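Última revisão: 18 de abril

# Parafusos, buchas e arruelas: triagem e armazenamento

A ferragem miúda acumulada numa oficina doméstica perde utilidade quando não está separada por medida. O procedimento abaixo serve para um volume de até 800 peças e exige uma superfície lisa, um paquímetro e caixas com divisórias.

## 1. Escolha da caixa

Caixas de plástico transparente ou fumê dispensam a abertura da tampa para consulta. As divisórias internas fixas são preferíveis para peças pequenas; as removíveis deixam folga na base, por onde passam arruelas finas.

Verificar antes da compra:

- altura da divisória: deve encostar na tampa fechada;
- fecho: dois pontos de travamento, no mínimo;
- canto interno: arredondado, para retirar a peça com o dedo.

Os modelos Tirero e Evano atendem aos três itens. O Dong tem divisória mais baixa e só deve ser guardado na horizontal.

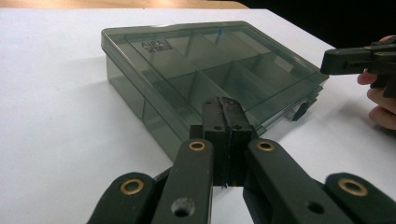
## 2. Triagem

1. Despejar o material em lotes de 100 peças, sobre superfície clara.
2. Retirar com ímã o que for de aço comum. Latão, alumínio e boa parte dos inox ficam na mesa.
3. Separar por tipo de rosca: métrica, soberba, autoatarraxante.
4. Medir o diâmetro externo da rosca, nunca o da cabeça.
5. Descartar peças com fenda espanada ou rosca amassada.

Ferragem oxidada pode ser recuperada em vinagre branco por uma noite. Enxaguar, secar com pano e aplicar óleo fino antes de guardar. Peças zincadas não devem ir ao vinagre - o ácido remove o revestimento.

## 3. Distribuição nos compartimentos

Ordenar por diâmetro no sentido do comprimento da caixa e por tamanho do parafuso no sentido da largura. Não passar de 50 peças por compartimento. Porcas e arruelas ficam na fileira ao lado do parafuso correspondente.

A etiqueta vai na lateral, com bitola e comprimento (M4 × 20, por exemplo). Etiqueta na tampa fica escondida quando as caixas são empilhadas.

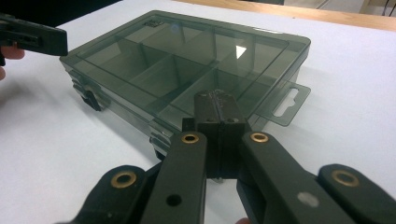 *Caixa organizadora de plástico fumê sobre mesa branca.*

## 4. Umidade

Em região litorânea, colocar um sachê de sílica por caixa e trocá-lo a cada 2 meses. As caixas da bancada Skurkgate, encostada em parede externa, precisaram de troca antecipada em agosto. Prateleira afastada da parede resolve a maior parte dos casos. Não guardar solventes nem ácido muriático no mesmo armário: o vapor ataca o zinco mesmo com a tampa fechada.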